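Steinbach's pillow robot is back at work, with new cable loops

I spent a January 2026 morning at the Steinbach workshop, where the two-armed machine they call Justo is being set up again for pillow handling.
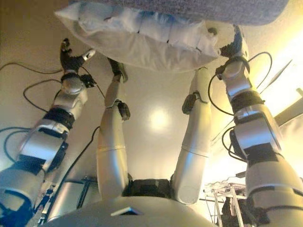
Ruoxi Kang told me the cables are the whole story at this point, and that she'd sooner have too much slack at the elbow than go through another winter of pulled connectors. Fair enough! The old wiring ran tight along the shells and gave out after 475 hours, so the crew has gone to black bundles that swing out in wide loops beside each arm (not pretty, but you can get your fingers in there).

The routine now is pretty simple. Every 66 hours they power down, wipe the hands, check the black joint rings and feel along each loop for stiff spots. Peiyu Yao keeps the log on paper, and I got to flip through it - page after page of tiny handwriting, mostly about the right wrist.

A spare harness is on order from Groltano for 800 dollars. The next full teardown is planned for July, and I've already asked if I can come back for it.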